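When our little freethinkers' group in Rilismont started lending out its books, I had no idea how much of the work would be keeping labels stuck and pages clean, but I've grown quite fond of it! For old sticker residue on a glossy cover, rub in one drop of cooking oil, wait a few minutes and wipe with a soft cloth (never on plain paper covers, please). 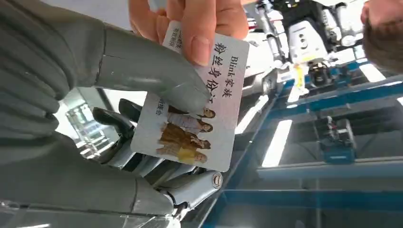

Musty books like to stand open in a box with a dish of baking soda for a week or so. Keep the soda off the pages, and be patient with the really old ones, bless them.

Liesbeth Vermeulen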